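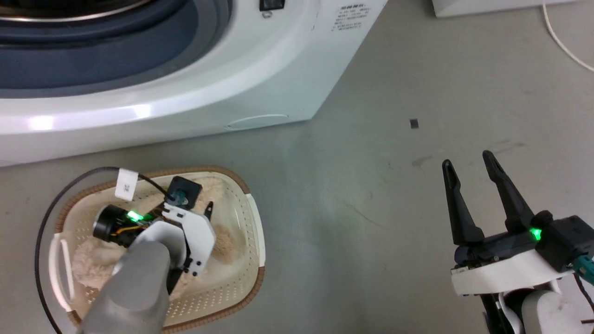
Hestari Manipulation Data Group, Nulholm Laboratory

Gallery: Laundry station

Basket and front loader, two-arm rig. Left gripper in the basket at the towel, right gripper open and held clear. Head view.

The laundry station is one of the household stations used to gather demonstrations for the Hestari policy. An operator drives both arms by hand from a leader rig, and the recorder stores the joint positions, the gripper widths and all the camera streams against a common clock. Each demonstration is kept as one episode. The target for this station is 2000 accepted episodes before the first full training run, planned for September.

Page updated Jun 19, 2021. Notes on the station follow.

Task
Move one item of laundry from the basket into the drum. The episode starts with both arms at the rest pose and ends when the item has been released inside the drum and both arms are back at rest. Closing the door is a separate task with its own label and is not recorded here.

Items
Towels and cloths only at this stage. Thick pile is harder for the policy than thin cotton: the fingers sink in, the width reading levels off early, and a grasp on a few loops of pile looks much the same in the data as a grasp on a full fold. Socks and shirts are held over to the next round.

Basket
Oval, beige plastic, perforated sides, a handle on each side. It stands on the floor in front of the machine and is turned and shifted between episodes. The operator may steady it with the free arm, but must not lift it. Episodes in which the basket tips are kept and given the label "basket moved".

Machine
White front loader, door left open for the whole of a session. The round opening with its dark gasket is the part the policy has to find, and it often lies partly outside the head view when the arms are low. We do not correct for this. The head camera stays at a fixed tilt during an episode, and the operator works from the same view that is recorded.

Floor
Pale grey and scuffed. The marks are left as they are. An early set recorded on a plain mat gave good figures on the mat and poor ones off it, so the mat was withdrawn.

Grippers
Two-finger, the same on both sides. Fingers are checked for play at the start of each session and changed as a pair. The green indicator has to be lit on both sides before the recorder will accept a start command.

Cables
Cables near the hands are allowed to show. They are dressed so that neither arm can catch on them at full reach, and the routing is checked again after any change of finger or camera. A snag ends the episode, and it is rejected without review.

Episode length
The limit is 105 seconds. Anything longer is cut off by the recorder and marked "timed out". Most of these come from new operators who regrasp too often. Pauses at the start are trimmed afterwards, pauses in the middle are left in.

Order of work
Episodes are recorded in blocks of 10. After each block the basket is moved, the item is changed and the cameras are checked against the reference view. If a camera has shifted, the block stays in the set but is filed under a new calibration number.

Review
Files go from the rig to Cellport, our episode store, where a second person plays them back at double speed and gives each one a label: accepted, accepted with fault, or rejected. Failed grasps that the operator recovers from count as accepted. They are useful - a set made up only of clean first attempts gives a policy that does not know what to do after a miss.

Known faults
Left wrist stream drops single frames when the forearm is close to vertical. The gap is filled by repeating the last frame, and the repeat is written to the log.
Glare on the curved front panel of the machine changes through the day. No blind is fitted.
Gripper width on the right side reads slightly high when fully open. Corrected in Cellport on import, not in the raw files.

Other stations
The Matsuda bench (folding and stacking) and the dish rack have their own gallery pages. The three sets use the same file layout, but the rest poses differ, so episodes should not be joined across stations without the conversion script.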